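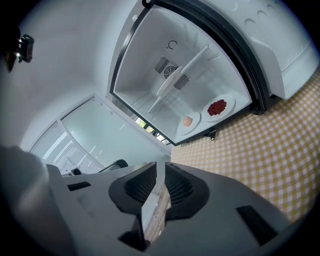 一、开场与来意

各位同事，上午好。受桑卡瓦(Sangkhawat)社区厨房管理处委托，由我就“冰箱内小份食材的存放与取用”一题作简要说明。本讲稿由楚提玛·銮叻(Chutima Luangrath)女士起草，普拉派·西通(Prapai Srithong)先生校阅。讲解过程中如有疑问，请先行记录，留待最后统一答复。

(停顿，待后排就座。)

二、以盘分装

幻灯片上，冰箱门敞开，箱内靠近前沿处并排放着两只白盘：较大的一只盛着一小堆暗红色的颗粒状食材，较小的一只只放了一枚浅褐色的蛋。请各位注意盘子与食材的搭配。一盘只放一种食材，取用时整盘端出，不在箱内翻拣。

管理处现行规定如下：凡当日待用的豆类、浆果及蛋类，一律先分装入盘，再行入箱。大盘盛散粒食材，堆放时向盘心聚拢，盘边留出手指可握的位置。蛋类单独置于小盘，平放即可，不与散粒食材混放。

(此处可请前排同事谈谈各自厨房的做法，时间不宜过长。)

三、出风部位的留空

箱体后壁设有格栅和圆形风扇罩，冷气由此循环。存放盘碟时应靠前，不得紧贴后壁，亦不得以保鲜袋、纸张等物遮挡格栅。去年一月的例行检查中，卡尔托(Kaltow)分厨房共有9处记录不合格，其中多数与格栅前堆放过满有关。塔莎妮·西通(Tassanee Srithong)女士已在检查表中增列此项，各分厨房自本季度起照表填写。

若箱内确需放置较高的容器，应置于两侧，中间风扇罩前保持通畅。

四、箱门的使用

箱门内侧上沿有一排浅圆凹位，形似蛋托。对此类凹位的使用，各分厨房意见不一。查尼达·因他暖(Chanida Inthanon)女士主张蛋类统一置于门上，以节省箱内空间；管理处经讨论，仍建议将当日待用的蛋放在箱内，理由是箱门开合频繁，温度起伏较大。门上位置可留给瓶装调味品，或暂时空置。

门封条每周擦拭两次，用温水与软布，擦后以干布吸去水分。封条褶皱内如有碎屑，应以软毛刷清出，不得使用金属器具。

(提醒：擦拭记录表挂在配餐台侧面，请值班人员当日签字。)

五、桌布与备餐台面

本处备餐区沿用黄白格纹布。格纹布上如有散落的豆粒或汤汁，应及时清理，更换下来的布品单独洗涤，不与抹布同洗。从冰箱中取出的盘子应先放在托盘上，再移至布面，以免盘底水汽洇湿台布。

六、数量与采购

本年度管理处拟为各分厨房补充白色餐盘，总数为1,000只，其中小盘400只，其余为大盘。餐盘由弗莱维茨(Flevitz)供应，分2批到货。各分厨房请指定一人负责验收，核对有无缺口、裂纹，并将破损数量报通猜·占塔拉西(Thongchai Chantharasri)先生汇总。旧盘在新盘到齐之前继续使用，不得自行处置。

七、答疑与联络

(预留答疑时间。如问及熟食存放，请说明该部分另有专题，本次不展开。)

有关盘碟配发的问题，请联系通猜先生；有关检查表填写的问题，请联系塔莎妮女士。书面意见可于会后交至签到处，由管理处统一登记并答复。

讲稿定稿日期：2021年5月25日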